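About Us

Welcome to Bukero, and thank you for stopping by to find out who we are! We started out as a small workshop on the Falwood side of town, fixing sewing machines and the odd vacuum cleaner, and one thing led to another (as it does when you have friends who like to tinker) until we found ourselves teaching robots how to handle the things people have lying around at home. These days that is what we do all year long, and we love it every bit as much as we did in the first week.

Most of our work happens with hand-held grippers. A person holds one in each hand, goes about an ordinary little chore, and the movements are recorded so that a robot arm can learn from them later on. We like to do this in lived-in rooms, with real cushions and real patterns, so our open days are held in the same kind of place. Visitors come through the door expecting a laboratory and find themselves standing in front of a sofa, which always gets a smile.

Folding is the demonstration people ask for most, and we are happy to oblige. Soft cloth is a wonderful teacher, because it slides and bunches and never lies quite the same way twice, and you get a feel for the fingers very quickly once you have chased a corner across a fluffy mat.

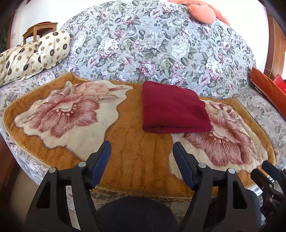
The folded maroon cloth on the sofa mat, with the gripper fingers open in front of it.

Our spring open day brought in 253 visitors, which was a good deal more than our coat hooks could cope with! We ran the demonstrations in groups, beginning at 2 in the afternoon, and everybody who wanted a turn with the grippers got one. The children from the Kusuma after-school club were very quick to pick it up, and a few of the grandparents stayed on until we were sweeping the floor.

Once you are comfortable with cloth, we like to move on to small items. Tape, pens and the other bits and pieces that live in a kitchen drawer ask for a lighter touch and a bit of patience with the angle of your wrist.

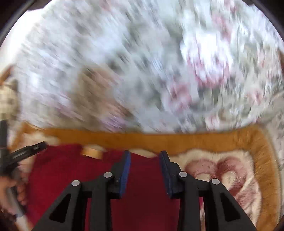
Small things next: a roll of tan tape on the red fabric, gripper at the ready.

Our next open day is in June, in the Limance rooms, up the stairs and through the green door. There is space for 100 guests, so please let us know if you are planning to come. Children are very welcome with a grown-up, each session has 3 short demonstrations with plenty of time for questions, and there will be lemonade and something baked on the table by the window.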